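Huiling Duan
2025-08-23
Thread on cleaning molded pulp parts, for the people who asked after the last one. It's long. Mute as needed.

1/
Background: I do finishing on pale molded shells at the Vuvuncombe shop. They come off the tool with a seam line where the halves of the mold meet, plus whatever specks and dimples the material feels like having that week. My job is to decide which of those matter.

2/
Most don't. A speck under the surface stays. A dimple you can see but can't catch with a fingernail stays. If the nail catches, it gets a pencil mark and goes on the left side of the bench.

3/
The seam is different. Customers see a seam before they see anything else, even a thin one. Wernance wants it left on. Clestico wants it gone. Same shape of part, opposite instructions, so read the traveler before you pick up the paper.

4/
Grit. I start at 80 on the seam and only on the seam. Two passes along it, never across. Then 100 to blend into the surrounding surface. I've tried going finer and the surface goes shiny in patches, which looks worse than the seam did.

5/
Several people recommended a sanding sponge. It rounds over the seam and leaves a low hump on both sides. Fine on a flat face. On a curve you get a soft ridge that shows up the moment there's light from the side. Hard block, narrow, with the paper wrapped tight.

6/
Light from the side is the whole inspection, more or less. Overhead light flattens everything. I have one lamp low on the left and turn the part under it. The side facing the lamp blows out and tells you nothing. Look at the area where the surface turns away from it.

7/
Scuffs. A scuff is on the surface, so try a dry cloth first, then a clean white eraser. Do not use a damp cloth on unsealed parts. It raises the texture and then you're sanding an area that was fine when it arrived.

8/
Contact points are where I lose the most time. Anywhere a pale part rests against metal, look along the line for whitish residue or flaking. Narrow ends are the worst for it, with all the load on a small area.

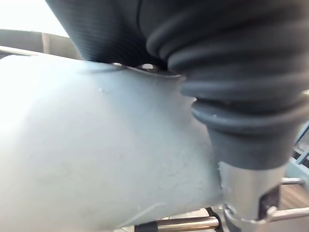
9/
Brush flaking off with a soft dry brush before you judge it. Loose dust and an actual chip look the same until you do. If there's a clean edge under the dust, move on. If the brush keeps bringing material off, stop and set the part aside.

10/
Clean the metal too. People do the part and skip whatever it was leaning on, and the next part picks up a line in the same place. Same goes for rubber boots and bellows near the work. Dust settles in the folds and drops out later. Vacuum with a brush head, top fold to bottom.

11/
Clamps and rings: check the edge with a cotton swab. If the cotton snags there's a burr, and a burr will score a soft part every time it touches. File it with the part well out of the way.

12/
Question from Xie's end of the shop: can you fill a dimple? Yes, with the same material thinned down, three thin coats, sanding in between. One thick coat shrinks and gives you back a dimple with a ring around it. I would still leave most of them alone.

13/
Someone asked about masks. Yes, wear one, and run extraction. The dust from the 80 is coarse and drops onto the bench. The dust from the 100 hangs around a good deal longer than you'd think.

14/
Still unsolved: the textured lower edge on the grayer batches. It takes paper differently from the rest of the body and I haven't found a grit that matches the two. If you have, reply with what you used and what you backed it with.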